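# Weeding your hand-held gripper demos before you train on them

I've spent most of this spring doing one very unglamorous thing: going through demonstrations recorded with a hand-held gripper and working out which ones are worth keeping. I keep getting asked how I do it, so I've written the whole thing down. It assumes you've already got a gripper with a camera on it, a pile of recordings, and some sort of imitation learning setup that eats them. Mine is called Drerum and it's a bit of a mess, but nothing below depends on it.

The short version of the result first, in case you're only here for that. I trained one policy on all 100 of my box-packing demos and another on the 44 that were left after weeding, same settings, same 3000 training steps. The weeded one was clearly better at getting soft things into the box. I didn't expect that at all! I was sure that more would win.

## 1. Watch everything once, at double speed

Don't mark anything yet. Just watch. You want to get a feel for what your own hands do when you're wearing the thing, and after twenty minutes you'll start spotting your habits. I found that I hover. I get to the box, and then I sort of think about it for a second before I open the jaws, and a policy will happily learn to hover too (mine did, it was like watching somebody choose a sandwich).

Make a cup of tea, put the recordings on shuffle and keep a scrap of paper next to you. Shuffle matters more than you'd think - if you watch them in recording order you get used to a bad habit as it creeps in.

## 2. Find the grasp moment in each demo

Go to the point where the jaws have closed on the item and it's just come up off the floor or the table. I do this from the jaw width signal, which in my files drops and then goes flat. The start of the flat bit is your moment. If you don't log jaw width, you can scrub to it by hand, it just takes longer.

Now save a still from there. One per demo is plenty.
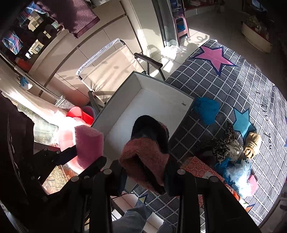
*A still from the weeding folder: fleece-lined item in the jaws, open white box right behind it, more soft things waiting on the rug.*

What I'm asking of a still like this is pretty simple. Can I tell that something is held? Can I see where it needs to go? With fluffy and knitted things the first question is often the harder one, as the fabric bulges over the jaws and hides the bit you care about. If I can't tell whether there's a proper hold, I play the second either side of the still and look at whether the item moves with the gripper.

The second question is about the target. A big floppy item can block the box completely on the way in, and I don't throw a demo out for a short blockage. I do throw it out if the box is never in view between the grasp and the release.

## 3. Sort into three piles

I use keep, bin and maybe, as plain folders. My rules for the bin are:

- the item was dropped and picked up again
- I paused for longer than a second with nothing moving
- the box never came into view after the grasp
- tracking jumped (you'll see it as a spike in the position plot)

Everything that breaks none of these goes into keep. Maybe is for the ones where you catch yourself arguing. Try to keep that pile small, and don't go back to it on the same day, because you'll just be tired and generous.

My first pass gave me 34 keeps and a maybe pile that I was slightly ashamed of. Ten of the maybes got promoted later, and that's where the 44 comes from.

## 4. Check you haven't binned all the hard ones

This is the step I skipped the first time, and I paid for it. Long thin things get dropped more, so a strict rule about drops quietly removes most of your scarves. My first weeded set had hardly any left and the policy was hopeless with them.

So list your items, count how many keeps each one has, and if one has nearly vanished then record a few more of it. Don't loosen the rules just for that item. I tried it and the drops came straight back.

## 5. Train both versions

Train on the full set as well as the weeded one, even if you're certain. Keep the seed and the step count the same, and test on the same items laid out in the same places. I put bits of masking tape down for the layout and take them up afterwards.

One thing to watch for - if your loader counts steps by epoch, the smaller set gets far fewer updates. Set a fixed number of steps instead. I lost an evening to that in March.

## What I haven't tried

I've only done this with soft household stuff going into a single box, so I can't say if it carries over to rigid things. I also haven't tried trimming the pauses out and keeping the rest of the demo, which might well save half the bin. That's next on my list, once I've cleared some disk space.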